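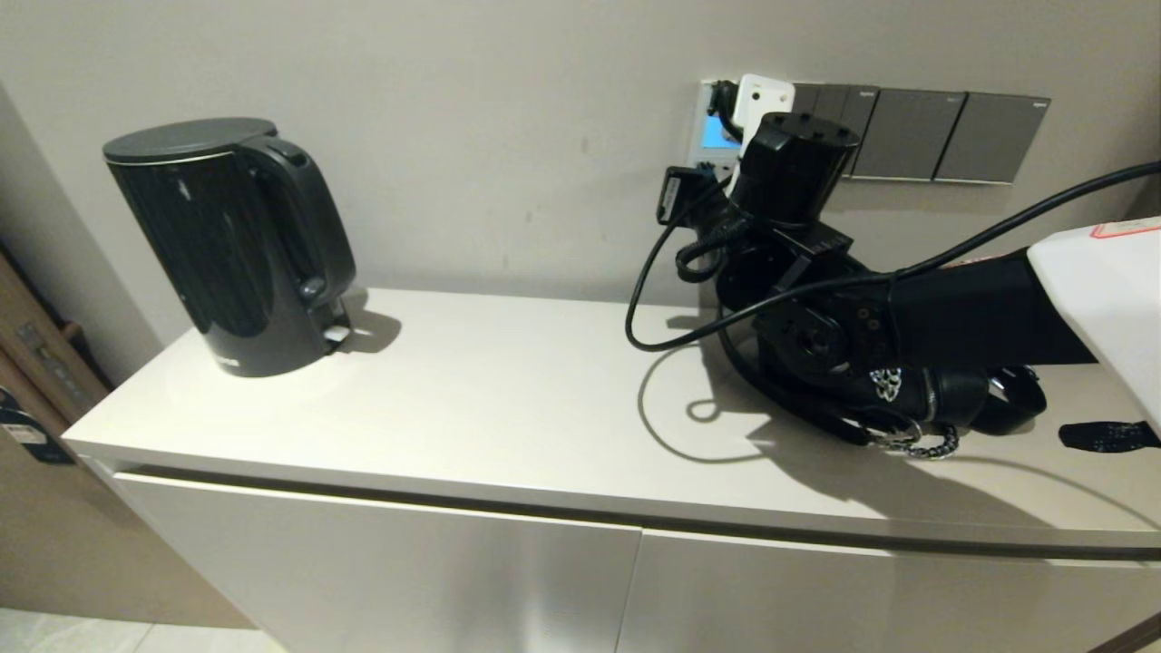 Words: Ziad Hijazi

Şengül Aksoy has strong feelings about kettles. "It's the first thing anyone goes looking for," she says, "so it gets the best spot and nothing crowds it." Hers is glossy black, on a white cabinet top near the wall sockets, and I've barely taken my coat off before she's pointing it out.

Aksoy has been fitting out small rooms for 3 years, mostly for people with no pantry, no hall cupboard and far too much stuff. Before that she sold flooring at Brakwood, where customers kept asking her what to do with everything that sat on top of it. She loved those questions! She started drawing plans on the backs of receipts, and one October she handed in her notice.

The white cabinets are her favourite subject. They've got no handles at all, just a recessed groove under the lip of the top, and she will happily talk about that groove for as long as you let her.

"I walked into handles for years," she says. "Hips, pockets, the cord of my dressing gown - everything caught. In a narrow room you feel the difference the first morning."

Doesn't white show every mark? She laughs at that one. "Of course it does. I wipe it while the tea's brewing. Soft cloth, warm water, finished."

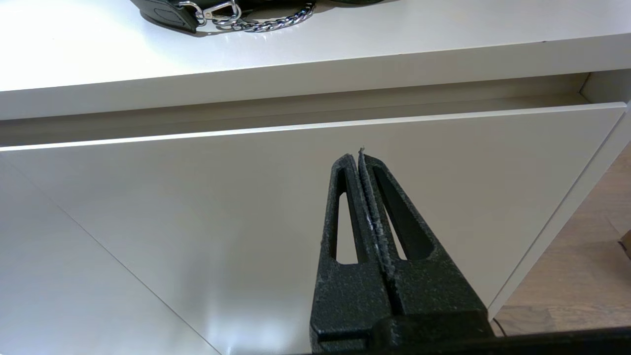

Issue 65

The top of a cabinet, in her view, belongs to whatever you had in your hand when you came in. She's thinking of anything leather, anything on a chain, the bits and pieces that would otherwise end up on a chair. "People apologise to me for it," she says. "Why? You live there. Put it down, have your cuppa, then open the drawer and put it away."

Her rule for drawers is wonderfully plain: 2 kinds of thing in each, and you should be able to name both without looking. Tea towels and candles, say, or batteries and string. She tried it first in her sister's flat in Govindasamy Street, where one drawer had been jammed shut since the family moved in. It held takeaway menus, a bike pump and a whole colour chart from a paint shop that had closed.

"We sat on the floor and went through the lot," she says. "Best Saturday I'd had in ages. She rang me a month later to tell me what was in drawer four."

I ask about the gap above a drawer front, the shadowed strip where your fingers go, and she's off again. Too shallow and you scrape your knuckles, too deep and it fills with crumbs. She runs a dry pastry brush along hers.

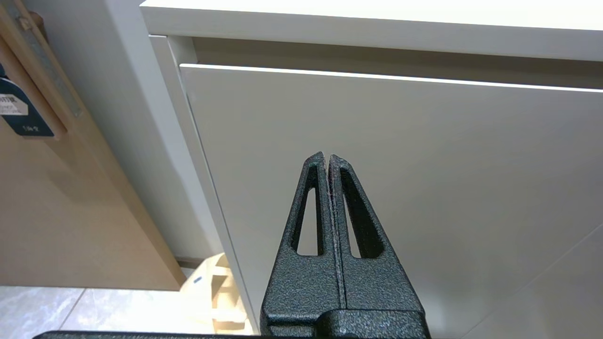
White drawer front and side panel, with pale wood alongside.

She's keen on pale timber next to white, too, and reckons it stops a room feeling like a dentist's. Her next job is a studio above a bakery, and she already knows where the kettle's going.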